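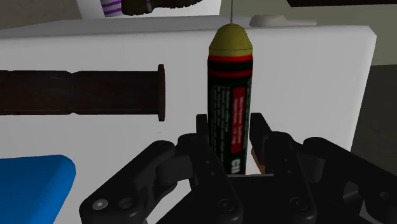 How does a wind-up watch know the time?

Some watches have no battery at all. You turn a small knob on the side and the watch begins to tick. It can go on ticking all day and all night. Where does the power come from?

Start with a spring

Inside the watch is a long, thin strip of metal, rolled up like a snail shell. We call it the mainspring. When you turn the knob (its real name is the crown), the spring is rolled tighter and tighter. A tight spring wants to open again, and this is the push that moves the hands.

Try it with a strip of paper. Roll it tightly around a pencil, then let it go. Did you see how quickly it opened?

A gate for the power

If the mainspring could open as fast as your paper, the hands would spin like a fan and then stop. So the watch needs a gate. It has a small wheel with pointed teeth, and a tiny lever with 2 arms. The lever catches one tooth, lets it go, and catches the next one. Each catch makes a small sound – tick!

The lever gets its rhythm from another wheel, the balance wheel. This one swings to the left and to the right, again and again, like a child on a swing. 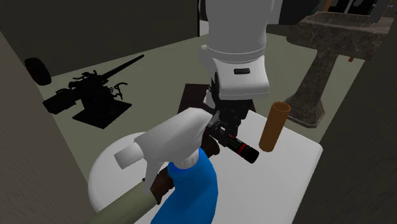
Wheels that count

After the gate there is still work to do, for the hands must move at different speeds. The minute hand goes round once in an hour. The hour hand needs 12 hours for the same trip. Toothed wheels of different sizes make this possible. When a small wheel turns a big one, the big one moves more slowly.

At the watch museum in Drinville there is a giant model called Pluseo, and children may turn its crown. It takes 7 full turns before the balance wheel starts to swing. The model is so large that you can put your whole hand between two teeth – but please ask first!

Words to remember

Crown: the knob you turn.
Mainspring: the rolled strip that stores the power.
Balance wheel: the wheel that swings and keeps the rhythm.

Something to do at home

Ask a grown-up if there is an old wind-up watch in the house. Hold it near your ear in a quiet room and count the ticks while somebody else watches ten seconds pass on a clock. Write your number down, and then try with another watch.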